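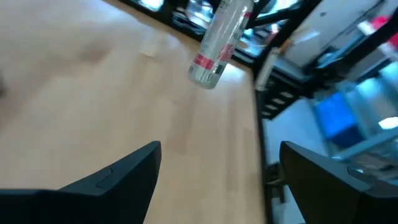
Speaker notes - good practice for shared robot cells
Ayana Assefa, Tuesday, 2:00 pm slot

Slide 1. Welcome
Say hello, wait for the folks at the back to find a chair. Thank Shiela Enriquez for setting this up and for reading my slides when she had plenty of her own work to do. Mention that I'm happy to be stopped at any point (I do go on a bit, so please stop me!).

Slide 2. Where these rules came from
We started at Grosbridge with one page taped to a cabinet, and over the years it grew, the way these things do. When the Ambaye site joined us we sat down together and threw out everything we couldn't explain to a new person in a minute or so. Tell the story about the laminated sign and the forklift, if there's time.

Slide 3. Liquids near the arm
People pick drink bottles for handling work all the time, and I understand why - they're cheap, they're see-through, and they give a vision system a hard day. Our rule is that a bottle is logged as full, part full or empty before the run starts, and the cap gets a hand check. Weigh it if you can't tell. A full one from our set is 620 grams, and 50 is an empty one with the cap on.

Slide 4. Fingers and pads
Wipe down between object types. Look along the tips for nicks. Ask the room who has a written limit for wear - I expect a few hands, and I'd love to hear what they use. We went with 2 millimeters and I would not defend it to the death.

Slide 5. What the log told us
More than 292 runs in the Rerkano log had no note of who reset the cell. Pause here. Be kind about it, a good share of those were mine.

Slide 6. Chairs, bins, bags
Agree on a line on the floor and keep things behind it. Hindard uses paint, we use tape, both are fine. Walk the line before power-on, even when you were the last one out.

Slide 7. Questions
Shiela has the microphone. Handouts are by the door, and the blank log sheet is on the back page.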